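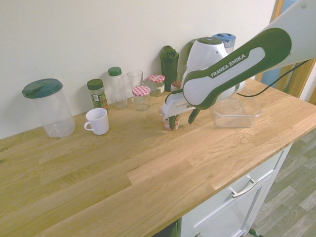 Brosach Shared Kitchen
Progress report to the Clokovar Fund
Reporting period ending January 2022

Summary of the period

The grant was made to refit the pantry corner and main counter of the shared kitchen on the ground floor of the Sotelo building, and to set up a dry goods shelf that residents can use at any hour. Most of the building work is finished. The counter is in use, the wall behind it has been painted, and the dry goods shelf opened in the second half of the period. Two items are late: the wall cabinet and the printed shelf labels. Both are covered below.

Work completed

The old counter was removed and the wall behind it was patched and painted off-white. The patching took longer than planned. There was an old pipe chase behind the plaster that did not appear on the drawings we were given, and it had to be closed up properly before the new counter could go in. The contractor, Sotard, did not charge extra for the first day of this work but did charge for the second. The amount came out of the contingency line.

The new counter is light oak and runs the full length of the wall. It was oiled twice before use. We had asked for rounded front corners and these were left off the first delivery, so the end section went back and was returned with the corners done.

Lighting over the counter has been replaced. The old fixture buzzed and had been reported by residents many times.

Dry goods shelf

Residents take what they need and leave what they can spare. The shelf holds sealed food only: cereal, pasta, canned goods, snack bars, tea and coffee. Open packages are not accepted, with one exception. Herbs and spices may be left in their jars if the lid closes and the label can be read.

Donations are set out on the counter first, checked for date and damage, and then put away. Snack bars are the item that moves fastest. They arrive in mixed lots and often outside their original box, so each one has to be checked by its own wrapper. We have 5 lidded bins on order so that bars can be kept apart from the tea, which picks up other smells.

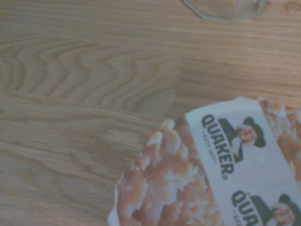

Quaker snack bar on the counter.

Through the first weeks the shelf was restocked from a single bulk purchase. It is now restocked mainly from donations, and we have spent less on food than the budget allowed. We would like to discuss moving part of the unspent food money to containers, as set out under Requests.

Jars and containers

The call for clean jars and bottles went better than expected. People brought glass jars in several sizes, including some with red-and-white checkered lids, along with pitchers, drinking bottles and mugs. All of it is washed again here before use. Anything chipped goes into the glass recycling.

The mixed sizes are a problem on the shelf. Tall bottles and pitchers do not fit under the lower board, so for now they stand along the back of the counter. This takes up space people need for preparing food - it was the most common comment in the suggestion box. The wall cabinet is meant to solve this, and the delay in getting it is the main thing holding up the rest of the layout.

Clear containers have been more useful than solid ones. Residents can see what is inside without opening the lid, and fewer things get forgotten at the back.

Counter condition 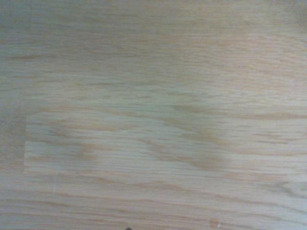 Wear on the counter was a concern raised at the application stage, when the Fund asked if a laminate top would be a safer choice. We chose wood on the grounds that it can be sanded and oiled again in place. The top is made from strips of wood joined together, with the grain running lengthwise and the joints showing as faint straight lines. We check the joints once a month by running a hand along them, as a raised edge is the first sign that water is getting in. No raised joints have been recorded so far. The written instructions ask users to wipe up spills at once, to use a board for cutting and to put hot pans on the trivets. Compliance with the last of these is mixed, and a second set of trivets has been bought.

The top will be oiled again in March. The kitchen will be closed overnight for this and notices will go up a week ahead.

Items behind schedule

Wall cabinet. The supplier has changed the delivery date twice. The latest date falls after the end of this period. The deposit has been paid and the fixing points are already in the wall, so fitting should take one morning.

Shelf labels. The first proof had the allergen line in type too small to read from a standing position. We sent it back. Handwritten labels are in use until the corrected set arrives.

Spending

Spending on the counter and wall is complete apart from the final payment to Sotard, which we are holding until the end section has been looked at once more. The second day of wall repair cost $800. The replacement trivets cost $90. Both have been recorded under contingency, and the line remains in credit. Receipts are attached to the paper copy of this report.

Requests

We ask the Fund to approve two changes.

First, that part of the unspent food budget be used to buy 7 matching clear containers with lids, for flour, rice, oats and similar goods. Buying one size would let us stack them and free up the back of the counter.

Second, that the date for the final report be moved back until the wall cabinet is fitted, so that the report can cover the finished room.

Next period

Fit the wall cabinet and move the bottles and pitchers off the counter. Put up the printed labels. Oil the counter. Start a simple log of what is left on the shelf and what is taken, kept on a clipboard by the door - the first version of the sheet has been drafted and will be sent to the Fund for comment before it is used.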